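Chapitre 3
Dans le ventre de la machine : ouvrir et lire une unité centrale

Il y a un petit moment que j'attends chaque année avec la même impatience : celui où, en atelier, le premier panneau latéral glisse et où toute la classe se penche. On a tapé des milliers de mots sur un ordinateur, on y a joué, on l'a maudit, et voilà qu'on découvre l'intérieur – des câbles, de la tôle percée, une grande carte couverte de composants minuscules. C'est beau, et c'est surtout beaucoup plus lisible qu'on ne le croit !

Dans les deux premiers chapitres, nous avons parlé de tension, de courant et de signaux. Nous allons maintenant les suivre à la trace. Un boîtier de type tour se lit un peu comme le plan d'une ville : il y a des quartiers (le stockage, la mémoire, l'alimentation) et des routes qui les relient. Commencez toujours par les routes. Les couleurs des fils d'alimentation suivent une convention bien établie : le noir pour la masse, le rouge pour le 5 volts, le jaune pour le 12 volts, l'orange pour le 3,3 volts. Apprenez-les tout de suite, vous vous en servirez jusqu'au chapitre 19. 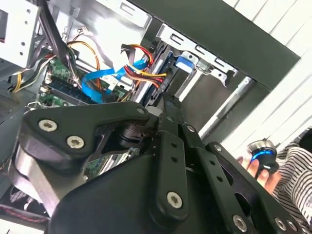
Fig. 3.1 – Intérieur d'une tour : cage métallique des lecteurs, carte mère verte, barrette de mémoire dans son logement, câble de données SATA bleu et fils d'alimentation.

Repérez d'abord le câble bleu de la figure 3.1. Un câble SATA ne transporte que des données ; l'énergie arrive au lecteur par un autre connecteur. Cette séparation entre données et alimentation reviendra sans cesse, et elle explique bon nombre de pannes déroutantes : un disque peut très bien tourner tout en restant invisible pour le système. Tudor Grecu, qui a relu ces pages, demande à ses élèves de suivre chaque câble du doigt, d'un bout à l'autre, avant d'en débrancher un seul. Essayez, c'est redoutable d'efficacité.

Avant toute manipulation, éteignez la machine, débranchez le cordon secteur et touchez une partie métallique nue du châssis. N'ouvrez jamais le bloc d'alimentation lui-même.

À la fin de ce chapitre, vous saurez :
– nommer les principaux éléments d'une unité centrale ;
– distinguer un câble de données d'un câble d'alimentation ;
– retirer et remettre en place une barrette de mémoire.

Pour commencer
Dessinez de mémoire l'intérieur d'un ordinateur tel que vous l'imaginez, puis gardez la feuille. Nous la reprendrons à la section 3.4, crayon rouge en main.

3.1 La carte mère, carrefour des signaux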